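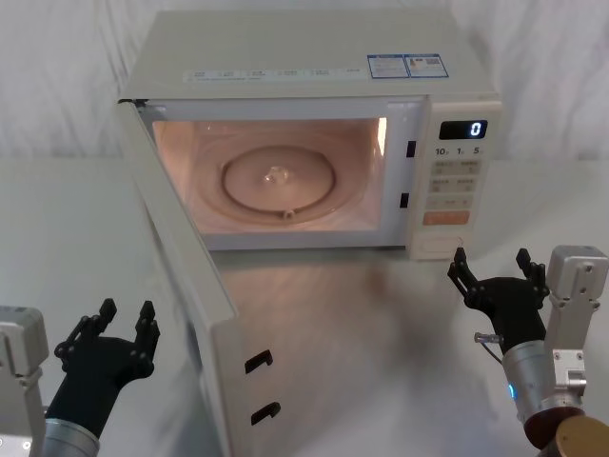
Freitag, Werkbank Flitholm, Projekt Paju

Aufgabe Mikrowelle, Teil Tür. Vorführen per Fernsteuerung, Na-rae an den Handschuhen, ich am Protokoll und am Not-Aus, an dem man bekanntlich die meiste Zeit nichts zu tun hat und trotzdem nicht weggehen darf.

Kalibrierung der Handschuhe gleich nach dem Einschalten, Handfläche flach, Faust, Handfläche flach. Der linke Daumen wollte bei Faust wieder nicht ganz mit. Galetti neu gestartet, danach wollte er. Warum, steht vermutlich in einem Log, das wir nicht mitschreiben. Ab jetzt mitschreiben.

Vormittags nur Türschließen geübt. Startstellung: Tür ganz auf, beide Hände offen davor, Platz vor dem Garraum frei. Die linke Hand soll die Tür von außen holen und zudrücken, die rechte soll stillhalten. Stillhalten ist offenbar die schwierigere Aufgabe. Na-rae bewegt die rechte Hand beim Reden, und die Rechte am Roboter redet mit. Vereinbart: während der Aufnahme wird geschwiegen. Gilt auch für mich, hat sie gesagt.

Von den ersten Vorführungen 4 verworfen:
– eine, weil die Hand die Tür an der Kante bei den Haken gefasst hat. Zugegangen wäre die so nie.
– eine wegen Husten (meiner, deutlich in der Armbewegung von Na-rae zu sehen, sie hat gelacht)
– zwei ohne Zeitstempel vom linken Arm

Zur Haken-Sache noch: Die Finger müssen flach auf die Außenseite, nicht um die Kante herum. Von Hand macht das jeder richtig, ohne es zu wissen, und mit Handschuhen greift jeder erst mal um die Kante. Beim Einweisen neuer Leute bitte vorher sagen, das spart uns die Diskussion über die Haken und womöglich auch die Haken.

Olanrewaju kam nach dem Mittag mit dem Vorschlag, die Drehteller-Mitte als Bezugspunkt für die Kameras zu nehmen, wenn die Tür offen ist. Klingt gut, solange das Ofenlicht die Nabe nicht überstrahlt. Er probiert es mit kürzerer Belichtung. Ich habe genickt, was bei uns als Genehmigung gilt.

Zweiter Block: Tür öffnen, diesmal mit Parallelgreifer. Gesteuert über das Handgerät von Ornent, das gut in der Hand liegt und schlecht am Akku hängt.
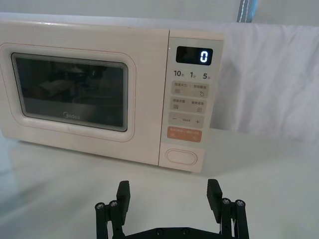

Der Öffner verlangt mehr Druck, als der Regler in der Grundeinstellung hergibt. Bei den ersten Versuchen hat der Greifer den Knopf berührt, die Kraftgrenze gemeldet und sich höflich zurückgezogen. Grenze eine Stufe hoch, dann sprang die Tür auf. Wichtiger ist die Anfahrt: Der ovale Knopf sitzt ganz unten im Bedienfeld, und wenn die Finger so weit gespreizt von vorn kommen, geht leicht einer links auf die Tür und der andere rechts am Gehäuse vorbei ins Leere. Also Finger vorher schließen und mit der geschlossenen Spitze drücken. Olanrewaju meinte, das sei eigentlich Stochern. Ist es. Im Protokoll heißt es »Tastendruck mit geschlossenem Greifer«.

Nebenbei geklärt: Die lachsfarbene Taste über dem Öffner ist bis auf Weiteres tabu. Leer laufen lassen wollen wir das Gerät nicht, und wer beim Anfahren zu hoch zielt, landet genau dort. Die Startprüfung ist simpel, auf der Anzeige muss die 0 stehen. Steht etwas anderes da, hat jemand auf eine Zeittaste gedrückt, und der Durchgang fliegt raus.

Nach der Umstellung 3 brauchbare Vorführungen hintereinander. Für unsere Verhältnisse eine Serie. Dann Akku leer.

Beim Durchsehen am Nachmittag fiel auf, dass Na-rae vor jedem Druck kurz zögert. Sie sucht in der Handgelenkkamera den Knopf, völlig vernünftig. Die Policy wird das Zögern allerdings mitlernen und andächtig vor dem Gerät innehalten, ohne irgendwas zu suchen. Optionen: Pausen nachträglich kürzen oder vor der Aufnahme einmal trocken anfahren. Ich bin fürs trockene Anfahren, Na-rae fürs Kürzen, weil sie dann nicht doppelt fahren muss. Wir testen 2 kleine Datensätze gegeneinander, beide mit derselben Startstellung.

Offen:
Galetti-Log einschalten, auch für den linken Arm
Zeitstempel links prüfen (Stecker? Hub?)
Ersatzakku Ornent bestellen
Kraftgrenze in die Konfiguration eintragen, steht bisher nur hier
Olanrewaju: Belichtung, Ergebnis in den Ordner Paju und bitte nicht wieder auf den Desktop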